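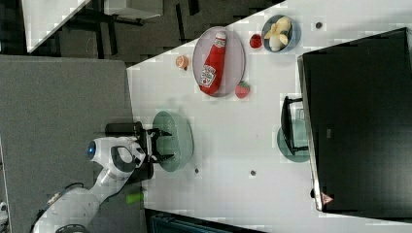

Open fingers over the green bowl, with the toy groceries laid out behind.

Xóchitl Galindo has opinions about fingertips, and she will share all of them if you stand near her bench long enough. She is comparing 2 sets for a white robot arm: the stiff Jaltberg tips and a softer pair from Cidden. On paper they are close. Give them a toy strawberry and they feel like different machines!

"I used to pick hardware from the spec sheet," she says. "Now I pick it from the fruit."

Each set gets 76 tries at the same 4 chores, run on a Votel controller that she and Isauro Huerta have been tuning for months. The ketchup bottle is Huerta's favorite – smooth, heavy at one end and quick to roll. Galindo prefers bowls, where a thin rim shows how well the fingers meet. 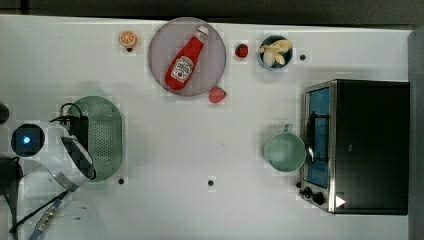 AGUIRRE, 23rd January

The toaster oven raises the stakes. Its door handle runs vertically with the oven placed this way, so the wrist has to come at it from a new angle, and there's a mint-green pot standing close by. Huerta likes that kind of crowding. A gripper that shines in open space can get clumsy fast next to a neighbor.

Then there is the close-up view from the wrist, which both of them check constantly. Holes and glare are hard on a small camera, and Huerta has spent 20 evenings on exposure settings alone.
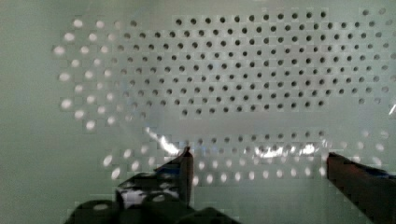

The wrist camera's view of a perforated panel, bright holes at left and dark ones toward the right.

"I love this view," Galindo says. "You learn what the arm has to work with."

She is leaning toward the Cidden tips, though Huerta wants another round in March with the Jaltberg pair mounted a little closer together.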